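How to prepare a home demo of your song, from first idea to a file you can send

Updated Oct 9, 2018

I have recorded demos in a small bedroom for several years, first with my band Pumenov and later alone. This page explains the way I work. It is meant for singers and songwriters who have one microphone, one audio interface and a computer. You do not need a studio for it.

What you need

A condenser or dynamic microphone, a stand, closed headphones, an interface with one input, and any recording program that can handle up to 13 tracks. My own songs rarely use more than half of them.

Step 1. Fix the tempo before you record

Play the song with a metronome and sing the chorus, not the verse. Most people choose a tempo which is comfortable in the verse and then the chorus feels slow. For my song "Wolde" I began at 72 beats per minute and finished at 68 -- a small change, but I could finally breathe between the lines. Write the number down, together with the key.

Step 2. Record a guide track

Record guitar or piano and voice together, from beginning to end, without stopping. Mistakes are allowed. This track will be deleted later, so do not spend the evening on it. Mark the start of every section in your program and give the markers simple names.

Step 3. Make the room quieter

Turn off the fan and put your phone in another room. A bedroom is usually better than a kitchen, as the bed and the curtains take away part of the echo. Stand with your back to the softest part of the room and sing toward it with the microphone between you and the bare wall only if you have no other choice. Clap once and listen. If you hear a short metallic ring, hang a thick blanket behind you and clap again.
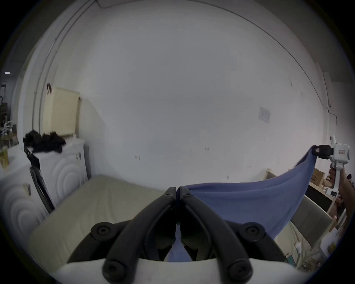
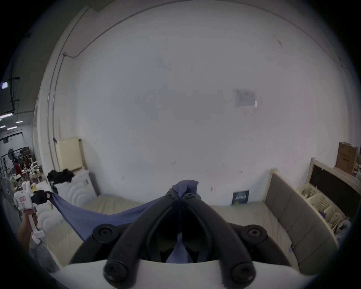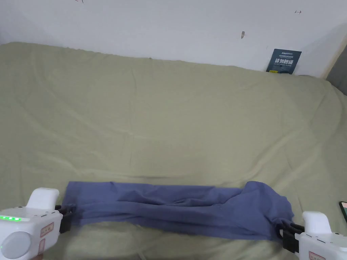

Cloth and fabric in an indoor setting.

Step 4. Set the level

Sing the loudest line of the song and turn the gain until the meter stays near -10. Leave it there for the whole session. If you change the gain between takes, it will be very difficult to join them afterward.

Step 5. Record the voice

Make three full takes, then rest. Drink water at room temperature. After the rest, repeat only the lines you do not like. Keep the same distance from the microphone -- I measure it with my open hand, from thumb to little finger.

Step 6. Add the other parts

Start with the bass and the drums, even if the drums are only a simple loop. Then record the guitar or the keyboard again, this time listening to the finished voice. Mute the guide track now.

Step 7. A simple mix

Put the voice in the middle and a little louder than seems necessary. Cut some low frequencies from everything except bass and kick drum. If the voice sounds sharp, try a small cut near 3000 Hz. If it sounds like a telephone, look near 1000 Hz. Use one reverb for all tracks.

Step 8. Export and name the file

Export one WAV for yourself and one MP3 for sending. Write the artist, title and tempo in the file name, for example Pumenov_Wolde_68. Listen to the MP3 once on cheap earphones before you send it to anybody.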